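Lengyel Shared Workshop
Two-arm bench project: progress report to the equipment fund
Tuesday, August 7, 2018

Period covered: from the release of the second payment to the end of last month. The report follows the headings in the grant letter. Spending is at the end.

1. Status against plan

The grant covers a two-arm machine for fetching and handing over parts in the shared workshop, built by members from purchased joints and shop-made structure. The plan had four stages: simulation model, arm structure, control software, and first supervised runs on the bench. Stage one is complete. Stage two is complete for the left arm and in progress for the right. Stage three is running in simulation only. Stage four has not started and is now expected in November.

The delay comes from two sources. The first batch of elbow brackets was machined from a drawing with the wrong bolt circle and had to be remade. The Sidix motor drivers also arrived with an older firmware version that does not report joint current, and the replacement boards took longer than the supplier quoted. Neither problem changes the total cost.

2. Simulation model

The model contains both arms, the body shell, the two parallel-jaw grippers and a simplified room. The room is not a survey of the workshop. It has walls, a door, windows and large flat surfaces at awkward angles to the body, and it is used to check reach, collision handling and what the body-mounted view loses when the machine leans. Joint limits in the model were set from the measured hard stops on the left arm and mirrored for the right.

A body lean is part of the normal working range, so the view tests were run with the lean applied. With one arm raised and its fingers open, the gripper stays clear of the body shell in the view. The other gripper, held low and farther off, is partly hidden by the curved edge of the shell. The shell also takes up much of the lower half of the view.

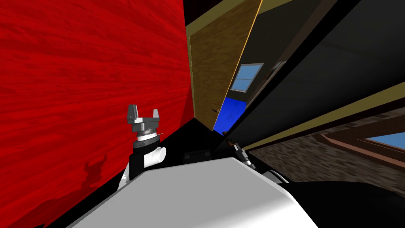
Norbert Antal
Build lead, two-arm bench project

The hidden gripper matters for handover. The control software uses the view to confirm that the receiving fingers are open before the giving fingers release. In 60 simulated handovers at different body angles, the receiving gripper was partly or fully hidden in 17. The software stopped correctly in all of those cases and waited for an operator, but a machine that stops that often is of little use on the bench.

Two changes are being compared. The first cuts back the upper edge of the shell. It needs a new mold and leaves less room for the cable loop behind the shoulder. The second keeps the shell and moves the handover point up and outward, which costs some reach on the side away from the tool wall. Csenge Halász has run the second option in the model and prefers it. I agree for now, but the shell drawing is being kept open until the right arm is mounted and the real cable loop can be measured.

Shadows were also looked at. The model casts the arm's shadow onto nearby surfaces, and on a strongly colored, grained surface the shadow edge is uneven. An early version of the finger detection picked up that kind of edge as an object. The detection now ignores anything that moves with the arm but does not match its known shape. This has been tested in simulation only and will need repeating under the workshop lights.

3. Arm structure

The left arm is assembled and has been moved by hand through its full range. Play at the wrist was above the target after first assembly. Dinesh Grewal traced it to the clamp ring, which had been bored slightly oversize, and a second ring was made in the same stock. Play is now within target with the arm extended.

The right arm is assembled up to the elbow. The remaining parts are the forearm tube, the wrist rings and the gripper mount. All are cut. The wrist rings still need finishing, and the lathe was out of service for 13 days while the spindle bearings were replaced. That repair was paid from the workshop's own budget and is not charged to the grant.

4. Control software

The low-level joint control runs on the replacement Sidix drivers for single joints on a test stand. Coordinated motion of the whole left arm has been run in simulation but not on hardware. Vasilică Vasiliu has written the stop logic, with a separate circuit that removes motor power without going through the main computer. The circuit is built on prototype board and will be moved to a proper enclosure before any joint is powered on the bench.

Logging is in place. Each simulated run stores joint positions, commanded positions and stop events. File sizes are larger than expected, and older runs are being moved to the Jonamell storage unit in the office.

5. Safety and access

The workshop rules now include a page on the machine. Until stage four is signed off, nobody may power more than one joint at a time, and two trained members must be present. A floor line has been painted at the reach limit plus a margin. The bench next to the line is still used for woodworking, and a screen between the two is wanted before November. Sándor Csizmadia is getting prices for it.

6. Spending

Roughly 47 percent of the grant has been spent. The largest items were joints, drivers and aluminum stock. The remade elbow brackets were covered by the contingency line. No transfer between budget lines is requested. Receipts have been uploaded to the Fonance portal under the project number, with the exception of one invoice for cable, which the supplier is reissuing with the correct address.

7. Next period

- finish the wrist rings and assemble the right arm
- measure the cable loop and decide on the shell edge
- enclose and test the power cutoff
- run coordinated motion on the left arm, without load
- repeat the shadow tests under workshop lights

One decision is needed from the fund. The grant letter ties the third payment to a bench demonstration with both arms. We ask that a left-arm demonstration be accepted for half of that payment, with the rest held until the two-arm run. Without it, the gripper sensors would have to be ordered after the demonstration and would arrive too late for the November runs. A reply before the next parts order would be appreciated.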